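4/12/21, gripper notes, cloth handling

Second round of comparing the two hand-held grippers on clothing. Ayanda Joubert did the first round on a table with flat towels and got results too close to call, so I moved to a bed and used real laundry. Softer surface, more give under the jaws, and the garments don't lie flat.

The units:

- Nunden: parallel jaws, flat pads, spring return. Our older one.
- Skunero: linkage fingers with a small clamp piece between them. On loan until the end of April.

Same trigger force setting on both, same camera mount, same person holding (me). Video saved at 600 lines per clip because the full-size files filled the card last time.

## Test pieces

1. Towel, folded once.
2. Sweatshirt with ribbed cuffs.
3. Khaki garment, thrown down in a heap. This is the hard one. Several layers, stiff seams, and the lining comes out wherever it likes.

 Linkage gripper on the khaki piece, holding it by the lower edge. I come in low and let the clamp press the cloth before closing the rest of the way. Pinching at the lower edge gives one or two layers. Going for the top of the heap gives a fistful, and then there is no way to tell which edge you have.
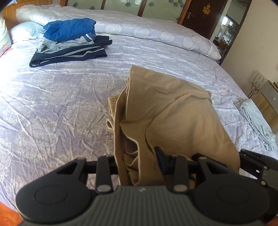

4. Track pants, starting from folded. Pulled one leg out and tried to put it back.

## What I saw

Nunden unit: fine on the towel, fine on the sweatshirt body, poor on cuffs. The flat pads push ribbing ahead of them instead of closing over it. On the khaki it slipped off the seam in 3 tries and held in 2. When it slips it goes all at once, no warning in the trigger.

Skunero unit: held the khaki on every try where I had the edge lined up first. It doesn't forgive a bad approach. If the fingers arrive crooked, one side touches the cloth early and drags it, and the heap rotates away from you. I had to back off and start over more than I expected.

Visibility is the other difference. On the linkage unit the rod and the fingers stand right in the camera view, and the clamp hides the contact point at the moment it matters. I could see the garment around it well enough to work, but anyone labeling grasp points from the video will be guessing by a few millimeters. Harvey Li wants to tilt the camera forward. I'd try raising it first, since tilting loses the side pads and we use those to line up clips from different sessions.

Weight: the Skunero setup with camera and plate is 457 g on the kitchen scale. I didn't weigh the other one. My wrist says it's lighter.

## Problems

- Trigger on the Skunero sticks a little near fully closed. Not every time. Might be a pivot screw too tight. I left them alone because it's a loaner.
- The bed moves. Pulling sideways on the khaki drags the sheet with it, so the slip tests are softer than they would be on a table. Need a clamp or a board under the sheet.
- Controller log from the Robichaud board dropped the first few seconds of two clips. Jaw width is missing there. Video is fine.

## Next

- Repeat piece 3 with both units, same starting heap as near as I can make it.
- Try the rubber sleeves from Unow on the flat pads before we write that gripper off.
- Camera up one notch, then compare views with Harvey.
- Ask Ayanda how she set the trigger force in the first round. Her sheet says "medium" and mine has a number.
- Dark cloth on a dark surface. Haven't done any yet, and black fingers against black cloth could be bad for the tracking.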